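Section 4. Tethering, first stand and first grip

Read all of this before you switch anything on. The earlier sections can be done with a cup of tea in one hand. This one can't.

It is written for the Skultix frame with Jotik grippers, built in a spare bedroom. If you have a garage, the steps are the same and you may feel smug about the headroom.

4.1 Clearing the room

1. Push the bed against one wall and leave it there. It is the softest thing in the room and the robot will fall on the floor instead, but it does no harm to hope.

2. Take up any rugs. The ankle joints are set for a hard, level floor, and tile is fine. A rug counts as a hill.

3. Check the overhead fixing. The frame weighs 26 kg with both arms on, and a curtain rail will not hold it, as Graziella Testa found in July with an earlier frame and a rather nice curtain rail.

4. Put the stop button where you can reach it without crossing in front of the legs.

Caution: Shut the door. Cats regard a hanging cable as an invitation.

4.2 Tethers and cables

1. Clip the dark tethers to the back plate. Pull each one hard. If a clip opens, throw it away. Do not put it back in the drawer for later.

2. Gather the coloured wires at the neck and strap them. They will look like a dropped plate of noodles however long you spend on them. What matters is that none can be pulled tight when a shoulder turns.

3. Let the long black cable hang down the back and curve away over the floor to one side. Leave 96 cm of slack beyond the heel. Less than this and the first step backwards unplugs the robot, which then sits down.

4. Run the gripper cable along the forearm and tie it at both ends. Bend the elbow by hand as far as it will go. If the cable creaks, start again.

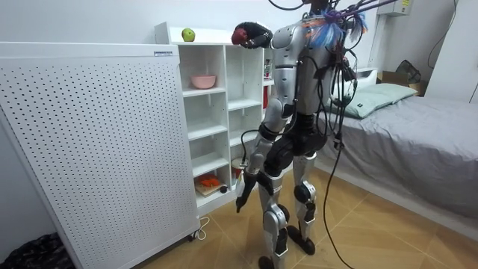
Note: The tethers are there to catch a fall. They should be a little loose once the robot is up. If they are taut, the ceiling is doing the standing and you have built an expensive coat.

4.3 First stand

1. Switch on with the robot hanging and its feet just touching the floor.

2. Load the Fiore stand profile and wait for the second beep. The first beep means nothing. We have asked.

3. Lower the robot slowly until both feet are flat.

4. Let it stand for 4 minutes. Some swaying is normal. Humming is normal. A smell is not normal, and you should press the stop button.

4.4 First grip

1. Set the grip force to 73 on the Domel slider. The factory setting is higher and makes juice.

2. Pick something small, light and cheap. Fruit-sized is right. Your phone is a bad choice even though it is the thing nearest to hand.

3. Place it in the open fingers, take your own fingers out, and press Close.

4. Raise the elbow slowly to shoulder height and hold. The other arm should stay down at its side. If it comes up too, the arm channels are swapped; go back to 3.6.

Caution: Never pull an object out of a closed gripper. Press Open and wait.

Repeat with the other arm, then lower both and switch off before you touch the cables. Walking is in Section 5.

Last revised March 2020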